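The Small Mutual That Still Knows the Road to Your House

When Tormod Hedlund moved to Wirnstead, he believed that insurance was a thing you buy on the telephone from a person you will never meet. He had a farmhouse, two sheds and a loan from the bank, and the bank wanted to see a policy before April. Three large companies sent him a price. The fourth letter came from Dultdale Mutual, which has its office above the bakery on Strand Street, and this letter had a question in it: did the creek still come over the lower field?

It did. Hedlund had not known it. The former owner had never told him, but the mutual had a paper record of the field going back 81 years.

Dultdale Mutual insures 979 homes and farms, most of them between Wirnstead and the village of Nollis. It has 14 employees. Each person who holds a policy is also a member, with one vote at the yearly meeting, and the size of the house makes no difference to the vote. If there is money left after the claims are paid and the reserve is filled, part of it goes back to the members as a lower premium.

This kind of company was once very common in farm country. Neighbors put money together against fire, and later against wind and hail. Many of them have since joined with bigger companies, and the reasons are easy to understand. One bad storm can hit all the members on the same night. A small insurer must therefore buy its own insurance, called reinsurance, and the price of this has been going up for years.
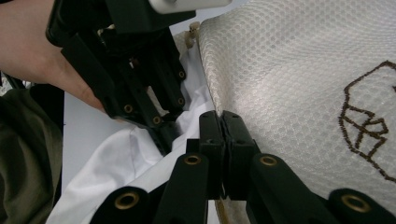 Mereana Sutcliffe has managed the mutual for six years. Before, she worked in claims for a national company, in a building where she did not know the people on the next floor. She told me that the reinsurance contract is the first thing she thinks of in the morning. Last year it took a bigger part of the budget than all the salaries together.

"I can explain hail to a member," she said. "It is harder to explain that his premium went up because of a storm in a place he has never visited."

Her answer has been to look more closely at each property. A member who puts on a stronger roof gets a discount, and so does a member who replaces old wiring. The deductible for wind is now separate from the deductible for fire, and this change was not popular. At the meeting in the Nollis school, the discussion went on until after ten in the evening. Some members said that they had paid for thirty years without a claim and now they were asked to carry more of the risk. The change passed, but with a small majority.

There are also things the mutual cannot do. It does not sell health or life policies. It cannot cover flood, so Hedlund had to buy this separately, and the two policies together cost him more than the cheapest of his first three offers. He signed anyway. The cheapest offer had an exclusion for farm buildings on page 6, and he had found it only when Sutcliffe asked him to bring all the papers and read them at her desk.

I asked him if he goes to the yearly meeting. He has gone twice. The first time he did not speak, and the second time he voted against the wind deductible. He still thinks it is too high, and he plans to say so again.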